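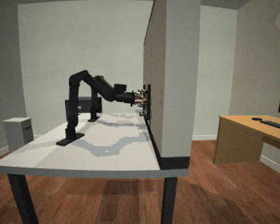
2022-11-19 发布于 家务自动化笔记

1/ 常有人问我,机器现在到底能不能干家务、能不能顶一个车间里的杂工。我的回答一直是:看哪一件。今天把手头的几条记录整理一下,分开发。

2/ 先说容易的。扫地、洗碗、烘衣服,这些早就交出去了,因为机器可以自己定环境:碗放进架子,水往上喷,不需要"看懂"碗。

3/ 难的是插拔。插头、接头、旋钮,人做起来不过脑子,机器要对准位置和角度,还要知道什么时候该停手。差一点点就顶在边上,再用力就坏东西。

4/ 我们五月开始在仿真里跑这类活,项目内部叫 Jarkbridge。任务很普通:两条手臂,一块竖着的面板,对位,插入,松开。一共跑了136次,完整做完的70次。刚过一半。

5/ 没做完的那些,多数不是找不到位置,是快到的时候歪了。手指夹着线缆,线缆自己有弹性,会把接头带偏。人会顺手捻一下,机器目前只会退回去重来。 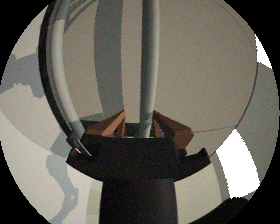 6/ 线缆比接头麻烦得多。接头是硬的,形状固定,好算。软的东西每次弯法都不同,仿真里算出来的弯和真线的弯又是两回事。所以70这个数拿到真机上,我估计还要往下掉。

7/ 两条手臂也不等于两倍的效率。有9次失败是互相挡路,一条等另一条让开,超时了。后来改成一条固定不动、另一条操作,慢一些,但稳。

8/ 车间那边情况好一点。Flamavach 的一条小线上,同一种接头,同一个夹具,来料方向固定,机器能连着干一个班。换个型号就得停下来重新调,调一次要2个小时。家里没有夹具,插座还可能在柜子后面。

9/ 有人拿 Jisine 的演示视频来问我。视频我看了,做得不错,但没写试了多少次。以后看这类视频,建议先找两个数:总次数,中途有没有人伸手帮忙。

10/ 所以现在的结论:重复的、硬的、位置固定的,可以交给机器。软的、乱的、每次都不一样的,还是自己来。换灯泡、理电视后面那堆线,近几年我不指望。

11/ 下一步把接头换成三种混着来,再跑一轮。结果出来接着发在这串下面。

联系我们 | 版权所有 © 2022 家务自动化笔记 | 返回顶部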